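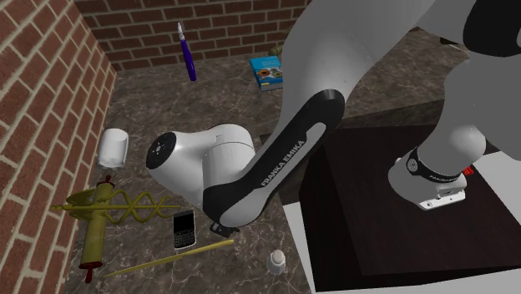 2 Oct 2020

Since September I bake my own bread. My first loaf was flat like a plate. My neighbor Csenge Bognár gave me a jar of her starter and told me to feed it every morning at 7. I forgot it two times and it forgave me.
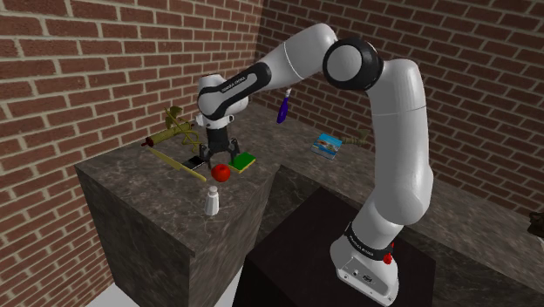 The flour from the Hegedűs mill in Vamerham is darker than the one from the store, and it drinks more water. I now let the dough rest for four hours and bake it for 55 minutes. My husband wants more salt. I do not agree with him yet.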